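The mending room at Relthorpe

She has the kettle on before I have found somewhere to put my coat, and by the time I sit down she is already halfway through a story about a jumper. It belonged to a man who had fished in it for most of his life, and the cuffs had gone entirely, and he wanted them back just as they were, wonky ribbing and all. "So I had to learn to knit badly on purpose," she says, and laughs so much that she has to put the mugs down.

Trulotora, the little repair shop she opened in Relthorpe 13 years ago, takes in anything knitted - jumpers, hats, blankets, christening shawls, the odd tea cosy - but it is gloves she is known for, and gloves she most likes to talk about. She reckons she has over 400 singles in the drawers along the back wall, left to her by people who had lost the other one and couldn't bear to throw the survivor away.

"A glove is the hardest-working thing you own," she tells me. "You wear a scarf and it just sits there, bless it. A glove is opening gates and carrying shopping and hunting about for keys. And then people are surprised when the thumb goes!"

It is nearly always the thumb, apparently, or the tip of the first finger. She asks every customer to put the glove on and stretch the hand out as wide as it will go, because a thin patch that looks perfectly sound lying on the counter will show itself the moment the fingers are spread.

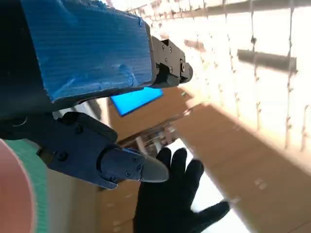 Issue 2

Black is the colour she finds most trying. "You'd think it would be the easy one, wouldn't you? But there are so many blacks. There's a brown sort of black and a blue sort of black, and you can't tell them apart under a lamp, so I take everything over to the window. In May I can work until supper. In December I more or less give up on black after lunch and do somebody's nice red mittens instead."

I ask about the fuzziness that soft knits get, and whether it ought to be shaved off. She pulls a face. A little of it is a good thing, she says, and hides a darn beautifully. She leaves it alone unless the customer really minds, and then she goes over it by hand with small scissors, very slowly, with the radio on.

Her wool comes mostly from Zukalberg, a mill she found by writing to them out of the blue when her old supplier closed. They send her the ends of cones, which suits her very well, as a fingertip takes hardly any yarn at all. She keeps it all in biscuit tins, sorted by thickness first and colour second, and she is quite firm that it has to be that way round. A repair in the wrong shade can be rather charming. One in the wrong thickness will rub, and you will feel it every single time you put your hand in your pocket.

For anyone wanting to try at home, she suggests starting before there is a hole. Turn the glove inside out, slip something smooth and rounded into the finger (she uses the handle of an old wooden spoon), and weave back and forth across the thin part without pulling tight. Leave a tiny loop at the end of each row, so there is some give when it's washed.

"And do try it on halfway through," she adds. "I've sewn a finger shut before now. I've done it twice."

Trulotora's next mending morning is on Saturday, July 22, 2023, upstairs at Palacios, the café opposite the shop. Bring your own gloves and a needle with a big eye. Wool is provided, and so is cake.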